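Pullano Desktop Arm, Bench Kit

Item no. 287
Supplied by Overgaard
Availability: ships in 12 business days

The Pullano is a small servo-driven arm with a two-fingered gripper, sold for teaching labs and for shops that want to try out light picking before they budget for a full-size cell. The links are 3D-printed. If one cracks you can order a replacement or print it yourself from the files that come with the kit.

The kit includes the arm, 2 control boards, the wiring harness, one spare servo and a set of gripper fingers. It does not include a power supply, a computer, or anything to mount a camera on. Most buyers forget at least one of these when they write up the request, so check your stockroom first. 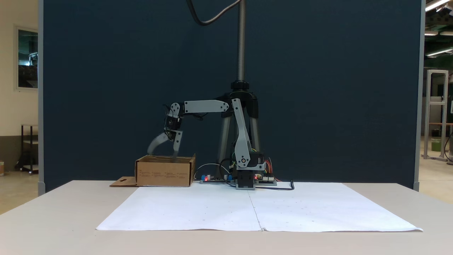 Arm on a tabletop with the gripper in an open cardboard box.

Planning your space

Give the arm a table of its own. The boards sit out beside the base, so you need room on both sides for them and for the cables. Plain white paper on the work surface is fine and cheap to replace. A panel behind the table is optional. It helps if people walk past or if you are using a camera.

Low open cartons work better than deep bins. The arm reaches down from the side, and tall walls get in the way of the wrist.

What to budget

Bench Kit: $300
Replacement link set: see parts list
Extra servos: sold singly

Plan on replacing servos during the first year if students use the arm every day. Shops running it a few hours a week usually get by on the spare. Freight is quoted separately for orders of more than one kit.

Schools can order on a purchase order. Send it to Yolotzin Maldonado in the sales office with the item number and a delivery contact. Prices on this page hold through January.

Technical questions before you buy go to Bjartur Lund. Please include the size and weight of the parts you want to pick up.

Related items: Fomov tabletop clamp set, Nastetti 12 V power supply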